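# Why Does the Sea Go Away? (And Why It Comes Back!)

Hi, I'm Renu Yadav, and I have been fishing since I was six. Well, I've been holding a fishing rod since I was six. The fish part came later.

Kids on the pier at Plultthorpe ask me the same thing every summer: "Where did all the water go?" They had a big splashy sea at breakfast and by lunch there's mud, a few crabs and somebody's lost flip-flop. So let's talk about tides, and why people who fish care about them so much.

## Who is pulling the water?

The Moon is! I know, it's very far away and it looks so small up there. But the Moon pulls on everything on Earth with a force called gravity. It pulls on you too, only you don't notice. The ocean is huge and runny, so it can move, and it gets stretched into two big, low bulges. One bulge is on the side of Earth facing the Moon. The other is on the far side.

Now remember that Earth is spinning. As your beach turns into a bulge, the water creeps up the sand. That's high tide. As your beach turns out of it again, the water slides back down. That's low tide. Most beaches get two highs and two lows in a day, with a bit more than six hours between a high and the next low. Some places only get one of each, because the shape of the coast gets in the way.

The Sun pulls as well, but not as strongly. When the Sun and Moon line up, at new moon and full moon, we get extra big tides called spring tides. (They happen all year. The name has nothing to do with the season, and I was very cross when I found that out!) The gentler ones in between are called neap tides.

## What do the fish think about it?

Imagine your lunch came to you on a moving walkway. That's a bit what a moving tide is like for a fish. The water carries along shrimp, baby crabs, worms and tiny fish that can't swim hard enough to fight it. Bigger fish wait behind a rock or a post, out of the push of the water, and grab a snack as it goes by.

At the very top and very bottom of the tide the water nearly stops for a little while. We call that slack water. Lots of fish slow down then, and I eat my sandwich.

My friend Till Rothe keeps a notebook of every fish he has caught off the pier. He's up to 1,192, and he let me look through one whole October of it last winter. There were 30 fish that month, and most of them came while the tide was rising. Your spot might be different, so keep a notebook of your own and see.
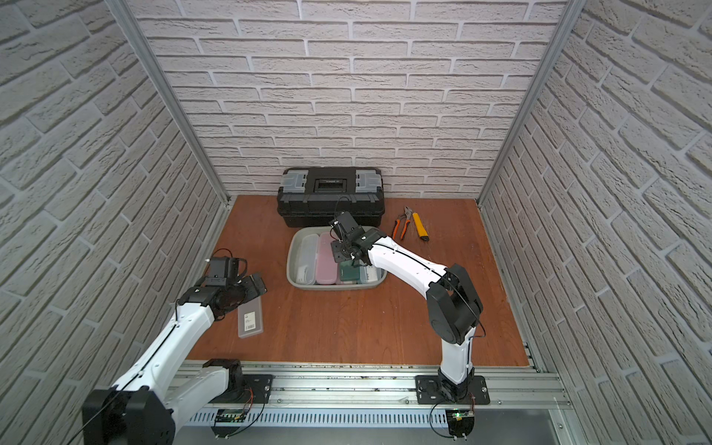
*Toolbox with a handle on the lid.*

## How do I find out when high tide is?

You look at a tide table. It's a list of times and heights for one place, worked out long before the day comes. Tide times usually slip later by a bit less than an hour each day, so yesterday's times won't do. And use the table for your own beach! At Jirinska, up the coast from us, high tide comes at a different time than it does on our pier.

## Try it: the stick test

You'll need a grown-up, a straight stick and a watch.

1. Go to a calm, sandy beach and find the edge of the water.
2. Push the stick into the sand where the waves just reach.
3. Wait 30 minutes. Dig a hole, look for shells, whatever you like.
4. Look at the stick again. If it's standing in water, the tide is coming in. If it's high and dry, the tide is going out.

Check the tide table afterward and see if you and your stick got it right. Ours fell over the first time - push it in deep.

## A serious bit

The tide can come in faster than you'd think, and it can sneak around behind you and fill up the low places first. Never walk out on sandbars or rocks without a grown-up who knows the tide times. Wear a life jacket on a boat or a dock. If the water starts filling in behind you, head back right away, even if you've just found the best crab in the world. There will be other crabs, and the next low tide is only half a day off.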